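Bultia: reglas de etiquetado (léeme antes de tocar nada)

Hola. Mantengo Bultia, 312 episodios simulados de un brazo en un laboratorio, y esto es lo que le pido a quien anote. Las normas vienen de Pledov, aunque las he podado bastante – eran eternas.

Regla 1. Pulsar y acercarse son etiquetas distintas. Con la pinza junto al botón verde todavía no pongo "pulsado": espero a que el simulador registre el contacto. 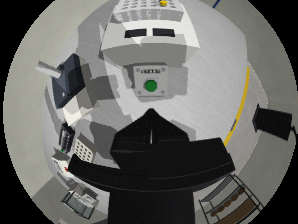
Sugiyama pregunta si no bastaría con la distancia al botón, que ahorra mucho tiempo. Pues a mí no me convence: en enero lo probamos y tuve que rehacer 5 episodios.

Regla 2. Con un vial entre los dedos se anota "sujeto", y el hueco de destino en la gradilla queda en blanco hasta que lo suelte. Nada de adivinar, ¡por favor! Si dudáis, 2 anotadores y lo hablamos.

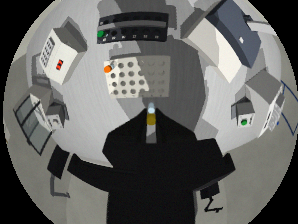

Formato y límites

Un archivo por episodio, con 300 pasos como máximo. La parte de Rusmont va en carpeta propia y aún no está revisada.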